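Sharing a bench with robot arms: my tips so far

I've worked the small goods bench at Skellholm for seven years. We take in returns (card wallets, pouches, bits and pieces for desks) and get them sorted, checked and back on a shelf. Last spring the arms moved in, and my day changed more than I thought it would! I used to have my hands on every single item. Now I set up, I watch, I fix, and I do the fussy ones myself. If the same thing is coming to your shop, I hope some of these save you a headache.

Set the table before you start anything

I treat it like laying out a kitchen counter before baking. Cloth pulled flat first, then the tray, then whatever is being handled in the middle where both grippers can get to it. Small rolled-up things go in the tray compartments, and I leave plenty of compartments empty so nothing gets jammed in on top of something else. If you have to squeeze it in, so will the arms, and they're not as polite about it.
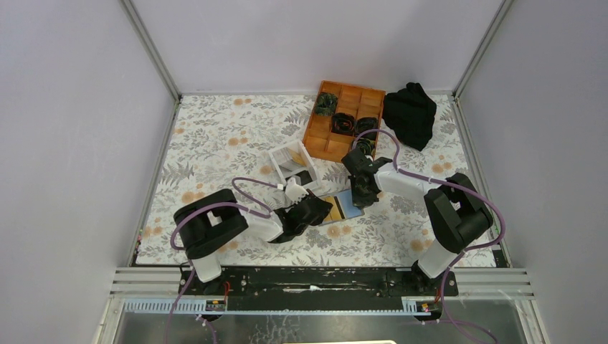
Niamh Brophy wrote to me after my last page and said her crew does the layout at the end of the shift instead, so the morning person walks in to a ready table. She also said it stopped the arguments over who moved what. I tried it for a couple of weeks and liked it a lot, though we still smooth the cloth again in the morning. One thing I'd add to her way: leave a note if you set something out in a different spot than usual.

Learn which jobs are still yours

Anything that folds, flops or slides is slow going for a machine. Wallets with clear sleeves are my favorite example. A plastic sleeve is slippery, it catches the light, and it sits right up against the next one. I can part two sleeves with a thumbnail without looking. The arms have to come in at a decent angle and take the edge, and if the wallet is only half open they'll go for the cover as often as the sleeve.

So open it all the way. Press the spine down with the heel of your hand, turn it so the edge you want is facing the gripper, and step back.
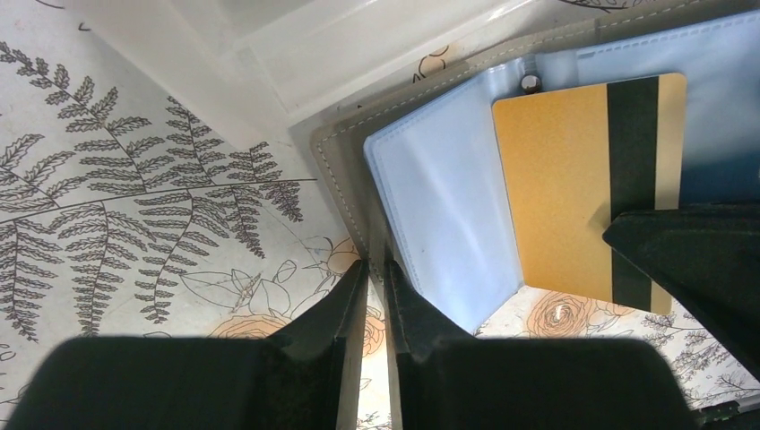 I was a little sore about this at first, I'll admit. Half my job seemed to be getting things comfortable for somebody else to do the part I was good at. Then in March we put through 2790 returns on that bench and my wrists didn't ache once, and I quit grumbling (mostly). Rónán Ó Néill asked to go back to hand sorting full time and he got it, so do ask. There was more room for that than any of us expected.

Give the cables a look

Ours are purple and they loop up over the wrists and around the outside of the arms. Before the first run I follow each one with my eyes from the wrist down to the base. I want a nice easy loop, with slack in it, and nothing soft lying underneath that could get dragged along. Spare cloths belong off to the side by the tray. Coffee belongs in another room — ask me how I know!

Keep your hands out of the middle

When the two grippers come together over something small and flat, it's so tempting to reach in and straighten it. Don't. Pause the arms, wait until they've stopped, then fix it. We all had to break the habit, and I had it worst. 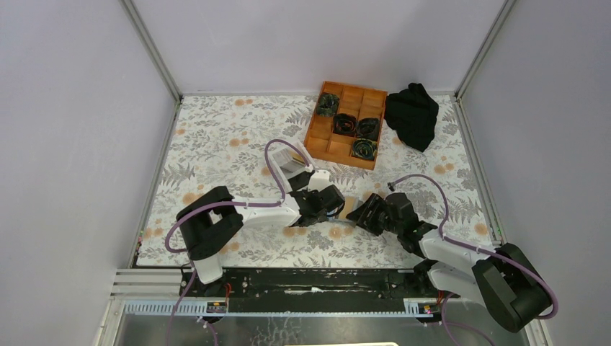
Talk about the hours early

We went from 200 items on a good day to a good bit more, and for a while the breaks got shorter without anyone deciding they should. The arms don't need lunch. You do. Olanrewaju Ogunleye put up a plain paper sheet with break times next to the pause switch, and whoever is on it stops the bench and goes. Ask for the training in work hours too. I learned the pause and restart steps standing in a doorway with my coat on, and had to learn them all over again the next morning.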